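The Gallopers at Plestness

We'd been saving for Bromero for the best part of two years, in a coffee jar on top of the fridge, and when we finally tipped it out on the table there was a bit over 500 pounds in there and one Danish coin. My daughter wanted to know if they'd take the Danish coin. I said we could but ask.

I should say that I didn't want to go. I'd grown up twenty minutes down the coast from Plestness and I'd been to Bromero more times than I'd had school dinners, back when it was a pier and a field with a fence round it. My husband had never been. He comes from inland, where they have canals, and he'd got it into his head that it was a sort of crime I hadn't taken the children. So he bought the tickets and printed them out twice and put them in two different bags in case we lost a bag.

Our son was seven that spring and our daughter was nine. He was the one we worried about. He likes a thing to be where it was last time, and he doesn't like hand dryers, or balloons, or people in costumes whose mouths don't move. So my husband drew him a map. It took him three evenings. He did every ride in felt tip and put a little green tree next to every bench where you could sit down in the shade, and our son took it to bed with him for a fortnight and by the end he could have walked round the place blindfold.

The trouble was that the map was of last year's park.

We worked that out in the first five minutes. Where the teacups should have been there was a shop selling hoodies. The log flume had been turned round so you got on at the other end. My husband kept folding the map smaller and smaller, as if that would help, and our son stood next to the hoodies with his hands over his ears, saying very politely that this wasn't it. This wasn't it, could we please go to the right one?

I remember thinking, well, that's the jar gone.

We found a bench (no tree) and I got out the sandwiches, though it was only ten o'clock. Our daughter ate hers standing up with her back to us. She'd been promised the big coaster, the one they call the Jesotgate Express although it doesn't go anywhere near Jesotgate, and you could hear it going over the top every couple of minutes, everybody screaming in one go and then stopping. She didn't say a word. She's always been good like that and I've always felt bad about it.

"You two go," I said. "Go on. We'll be all right here."

Off they went, and then it was just him and me and the cheese and pickle. 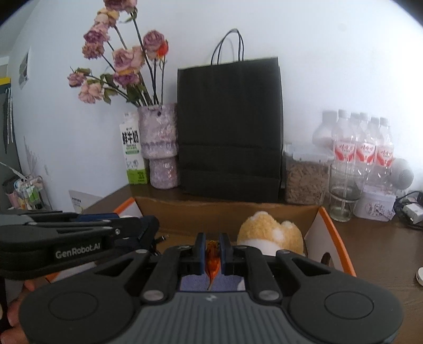 Something small in orange and red, and the box standing open.

He'd stopped saying it wasn't it. He was going over the map with one finger, very slowly, the way he does, and after a while he asked me which bits were still true.

I said I didn't know, we'd have to look.

So that's what we did. I had a biro in my bag and we went round the park crossing out. We didn't go on a single thing! We walked up to where a ride was meant to be, and if it was there he gave it a tick, and if it wasn't he put a line through it and wrote what was there now. HOODIES. TOILETS (NEW). A MAN WITH A BROOM, although I did say the man would probably move. Some of the queues had boards up saying how long you'd wait, and we walked past all those people shuffling along between the ropes with their sunhats on and I felt quite smug, I don't mind telling you.

He got faster as we went. He let go of my hand by the boating lake, and by the time we reached the mirror maze he was in front, calling things back to me over his shoulder. "Still true! Still true! Moved a bit!"

Right at the far end, past the place where the chips are cheaper, there was one ride my husband hadn't drawn at all. It was the gallopers. I'd forgotten them, or I'd thought they were long gone, because they were old when I was little. Szabó's Gallopers, it still said, round the top in gold letters with most of the gold off. My grandad used to bring me. He'd never get on himself. He'd stand by the steps with his coat over his arm and every time I came round he'd lift his cap, every single time, and I'd be looking out for him from halfway round in case this was the go when he didn't.

"That's not on here," said my son.

"No," I said. "Dad never knew about it."

He thought about that. Then he put the map on the ground and knelt down and drew it in, in biro, down in the corner where there was a bit of blank sea. He drew the roof and the poles. He drew one horse and said that could stand for all of them. There was a bench next to it under a proper big sycamore, so he did the tree as well, and went over it twice to make it dark, as we hadn't brought the green.

The organ was going, and it was loud, and I waited for the hands to go up to the ears. They went about halfway. He held them there, either side of his head, like somebody carrying an invisible box, and watched it go round.

"Do you want to go on?" I said.

"Do you?"

I hadn't been on it since I was ten. I'd had a knee operation in between, and two children. But there was nobody much waiting, and the girl in the booth had already seen me looking, so I gave him my bag to mind and climbed up. I picked a grey with a chipped ear. It was higher than I remembered and I had to be given a bit of a shove, which I won't go into.

And off we went – me and a couple of teenagers and someone's nan.

I wasn't going to look for him. I'd told him to stand by the steps and hold on to the rail and I knew he'd do it, he's very reliable. But you can't help it, can you? You come round the back where it's all painted boards and then the light opens up, and there he was with my handbag over his arm. He hadn't got a cap. He'd never met my grandad and I'd never told him about any of that, I'm certain I hadn't. He took his hand off the rail and lifted the map up over his head, then put it back down.

He did it every time I came round. I stayed on for a second go.

The other two found us a bit after one. Our daughter had been on the Express twice and lost a hairband, and her dad had gone a funny colour and wanted to sit down. Our son took him by the sleeve and showed him to the bench with the tree.

"It's a good map," he told him. "I've fixed it."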